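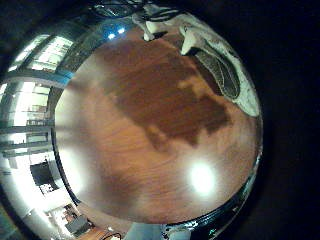 Protokoll der Sitzung zur Einrichtung des Besprechungsraums

Datum: 9. November 2024
Ort: Besprechungsraum im Erdgeschoss
Leitung: Ginette Bouvier
Protokoll: Empfang/Hausdienst
Anwesend: Leitung, Hausdienst, Einkauf, Empfang, zwei Mitarbeitende aus der Buchhaltung
Entschuldigt: Werkstatt

TOP 1 Protokoll der letzten Sitzung

Das Protokoll aus dem August wird genehmigt. Der Einkauf bittet um eine Korrektur: Die Pflege der Tischplatte sei damals nicht "beschlossen", sondern "zur Prüfung angenommen" worden. Wird geändert. Die Buchhaltung merkt an, dass von der Prüfung bisher nichts Schriftliches vorliegt.

TOP 2 Zustand der Tischplatte

Die Platte ist aus rötlich braunem Holz, poliert, mit feiner, geschwungener Maserung. Über den Gesamteindruck besteht Einigkeit, über alles Weitere nicht.

Der Hausdienst möchte die Platte neu aufpolieren lassen und verweist auf das Angebot der Firma Seloletti über 1129 Euro, Anfahrt enthalten. Frau Bouvier fragt, welcher Schaden damit behoben werden soll. Der Hausdienst nennt den "allgemeinen Eindruck" und eine Stelle, an der die Oberfläche matt geworden sei. Bei der Begehung vor der Sitzung konnten sich die Anwesenden nicht einigen, wo diese Stelle liegt. Die Buchhaltung hält fest, dass man für einen allgemeinen Eindruck kein Geld ausgeben sollte.

Der Einkauf hat bei Seloletti nachgefragt, wie lange die neue Politur hält. Die Antwort lautete "bei sachgemäßer Nutzung viele Jahre". Was sachgemäße Nutzung bei einem Besprechungstisch ist, steht nicht im Angebot. Kaffeetassen sind nicht erwähnt.

Beschluss: Das Angebot wird nicht angenommen. Der Hausdienst markiert die matte Stelle mit Kreppband, falls er sie wiederfindet, und legt sie der Runde vor.

TOP 3 Spiegelung der Deckenbeleuchtung

Der Empfang berichtet von Beschwerden über Lichtreflexe. Das Deckenlicht spiegelt sich auf der Platte als heller weißer Fleck, in dessen Umkreis die Maserung kaum noch zu erkennen ist. Wer dort Unterlagen liegen hat, schiebt sie zur Seite.

Drei Vorschläge lagen vor:

a) Mattierende Auflage der Firma Hidar. Der Prospekt verspricht "blendfreies Arbeiten in jeder Lichtsituation". Frau Bouvier hat ein Muster verlangt und einen Streifen erhalten, der nach ihrer Einschätzung für einen Untersetzer reicht. Eine Aussage zur ganzen Platte sei damit nicht möglich.

b) Andere Leuchten, Modell Ccori. Kosten laut Einkauf 4000 Euro ohne Montage. Die Buchhaltung möchte wissen, ob jemand ausprobiert hat, den Tisch einfach zu verschieben. Dies wird verneint.

c) Tisch verschieben. Der Hausdienst hält das für keine Lösung, da der Reflex dann für andere Sitzplätze entstehe. Die Leitung erwidert, das sei eine Vermutung, und man könne sie in einer Viertelstunde prüfen.

Beschluss: Variante c wird als Erstes ausprobiert. a und b werden bis zum Ergebnis zurückgestellt. Der Empfang legt eine Liste der Beschwerden mit Uhrzeit an. Bisher ist unklar, ob es sich um mehrere Personen handelt oder um eine, die sich mehrfach gemeldet hat.

TOP 4 Tischpflege im Alltag

Der Hausdienst verwendet seit August das Mittel Sindon. Er ist zufrieden. Auf Nachfrage, woran er das festmacht, erklärt er, dass die Platte glänze. Die Buchhaltung weist darauf hin, dass unter TOP 3 gerade über den Glanz geklagt wurde und dass man sich entscheiden müsse.

Längere Aussprache. Der Einkauf schlägt vor, 30 Tage lang nur mit einem feuchten und einem trockenen Tuch zu wischen und danach zu vergleichen. Der Hausdienst hat Bedenken wegen der Fingerabdrücke, stimmt aber zu. Frau Bouvier bittet darum, den Vergleich bei gleichem Licht zu machen, also mit eingeschalteter Deckenbeleuchtung und zur selben Tageszeit. Andernfalls vergleiche man die Fenster.

Beschluss: Versuch wie vorgeschlagen. Die restlichen 8 Flaschen bleiben verschlossen im Schrank, Nachbestellungen ruhen.

TOP 5 Verschiedenes

Die Buchhaltung fragt, warum Untersetzer bestellt wurden, obwohl der Tisch laut Hausdienst unempfindlich sein soll. Der Hausdienst hat das Wort "unempfindlich" nach eigener Aussage nie verwendet. Im Protokoll vom August steht es. Die Untersetzer bleiben.

Der Antrag auf eine Tischdecke wird ohne Aussprache abgelehnt.

Offene Punkte

Hausdienst: matte Stelle kennzeichnen, Tisch verschieben, Wischversuch
Empfang: Beschwerdeliste mit Uhrzeit
Einkauf: Hidar um ein größeres Muster bitten, Absage an Seloletti
Leitung: Termin für die nächste Sitzung, sobald der Wischversuch abgeschlossen ist

Für das Protokoll: Empfang
Gesehen: G. Bouvier, mit der Anmerkung, dass die Viertelstunde unter TOP 3 beim Wort genommen wird.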